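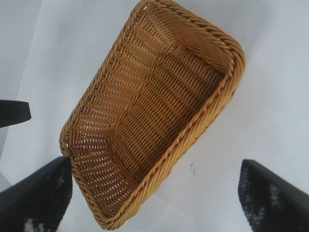 Teaching by remote control: arm keeps hitting the basket

3 min read
Print | E-mail

Nerea Villalobos

I am trying to teach a two-finger arm to put a small soft item into a basket. I drive it by remote control from a second, smaller arm and record each run, then train on the recordings. The basket is a rectangular woven one with a thick braided rim, and it sits at a slant to the gripper when a run starts. I have 80 runs so far. The trained version gets to the item fine and closes on it, but on the way over it often comes in too low and one finger goes into the side of the basket.

I went back through my own runs and I do the same thing in a few of them. Judging depth from the wrist view is hard for me.

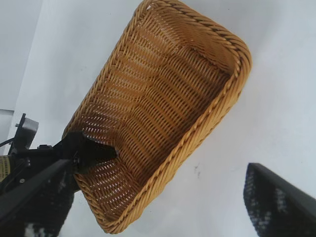 Left finger against the basket wall, right finger clear of it.

My questions are whether I should throw those runs out, and whether I need a lot more of them. A page I found used 2291 runs for something similar and I don't have that kind of time. I am using the Nultby recorder at its default settings, if that matters.

We use cookies to remember your sign-in and to count visits. By staying on this page you accept them. Manage settings

Consuelo Sotomayor

Don't delete them yet. Sort them into two piles first. If you bumped the basket, backed off, went up and finished the job, keep the run. The arm will get into that same spot and it needs to have seen a way out. If you bumped the basket and pushed on through, or stopped the recording there, take it out of the training set. With 80 runs you may lose a handful.

Then look at how you travel between the item and the basket. Most people take the shortest line, nearly flat, and that is what the arm learns. Lift straight up until the fingers are well above the rim, stop moving up, then go sideways, then come down. Do it the same way every time, even when it feels slow. 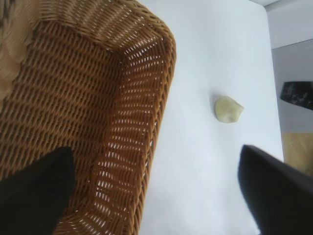

It also helps to vary where the item starts. If it is always in the same place next to the basket, the arm may learn one path and repeat it no matter what the camera sees. I move mine a few inches between runs and turn the basket a little every so often. I would do some 7 runs per basket position before turning it again.

For the depth problem, add a second camera off to the side that doesn't move. Put it low enough to see the height of the fingers against the rim. I drive almost entirely from that view once the item is in the gripper and only go back to the wrist view for the pick.

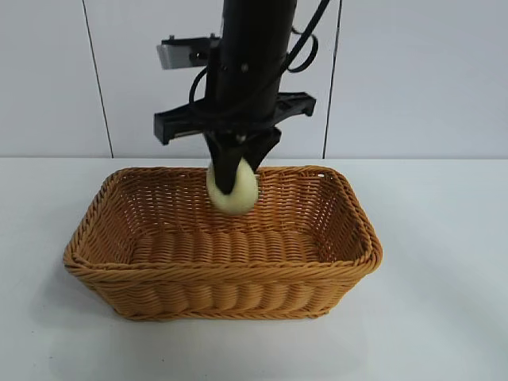
Side view with the item held inside the far half of the basket.

Record both cameras, and don't shift the side one halfway through a set. I did that in December and had to start the set over.

As for the number, I got a basket task working well enough with a couple hundred clean runs. I wouldn't go looking for thousands until you have fixed the path.

Lorente

Check your delay. Nultby was slow for me until I turned off the preview window. If the arm is behind your hand you will overshoot on the way down every time.

Bindow

Same problem here, different basket. Have not solved it. I swapped to a plastic tub and it went away, but that doesn't help if you need the basket.

Print | E-mail this page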